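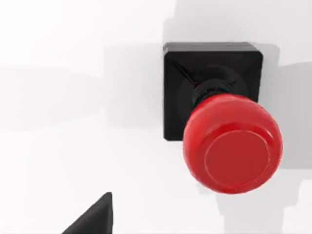 Wrist camera view in the sim, gripper finger below and left of the button

Button press policy always stops short and to the left, only when shadows are on

Posted by Yamuna Joseph in Simulation and Control

Hi all, hoping someone has been through this before me. I'm training a little policy to press a red mushroom button in simulation. It gets the wrist camera picture plus joint positions, and it puts out small end effector moves. I recorded 337 scripted demos with our Tokitz planner and trained on those, and with the plain lighting it was lovely. I was quite smug for a weekend.

Then I turned the shadows on in the renderer so it would look a bit less like a cartoon, and now the finger comes down short of the button and to the left, over bare white surface, and just sits there making tiny moves until the episode times out at 2000 steps. Every time! The picture at the top is from one of those runs. You can see the tip of one finger at the bottom left and the button up to the right, and there's that fat grey band across the left side, plus all the blocky stuff along the right.

Things I've tried so far: more training (no change), a smaller learning rate (worse, if anything), and moving the light, which moved the place where it stops. That last one made me think it's steering by the shadow, but the button is bright red on a white surface, so why on earth would it bother? I'd rather not record all the demos again if there's a way round it.

Onni Rautiainen

Moving the light was a good test and I think you've answered your own question. Your demos had no shadows in them, so the network learned that any dark shape on white is either the button housing or your own gripper. Now there are big grey shapes all over the place and it has no idea what they are. The red is obvious to you and me, but if the black housing was always in the same spot relative to the cap, the network was free to use either.

You shouldn't need to record anything again. If your planner saved the joint states and the button pose, replay them and render the pictures afresh. I'd do each demo a few times over with the light in a different place, shadows on for most and off for the rest. Change the strength and softness too. I did this for a drawer task in Clederus and the retraining was an overnight job.

Two other things to look at. Is your shadow map resolution very low? Those stepped edges look like it to me, and you don't want the policy learning the staircase pattern. And check that the camera pose is the same in both render settings. I once had a preset that quietly swapped the field of view as well, and I blamed the lights for days.

Simão Simões

just turn the shadows off again? worked for me

Rajeshwari Thomas

Simão's idea is fine if it's never leaving the simulator, but I'm guessing it is.

I'd go with Onni's replay, and add one cheap check before you spend the night on it. Take a stuck episode, freeze the arm where it stops, and feed the policy the same view rendered with shadows off. If the output suddenly points at the button, it's the pictures. If it still dithers, look at your joint inputs or the action scaling. It took me about 40 lines of script and saved me retraining for the wrong reason.

Also, do you have any demos that start from a bad position? Scripted ones tend to go straight to the target, so once the arm is somewhere odd it has never seen how to get back. Start a batch with the finger off to the left and let the planner sort it out. That might explain why it sits there making tiny moves.

Yamuna Joseph

Thank you both (and Simão, ha). Ran Rajeshwari's check this morning and with shadows off the action swings straight round towards the button, so pictures it is. The shadow map was on the lowest setting as well, which I'd never even looked at. Camera pose is the same in both. Replay is rendering now, and I'll add the off-to-the-left starts in the next batch.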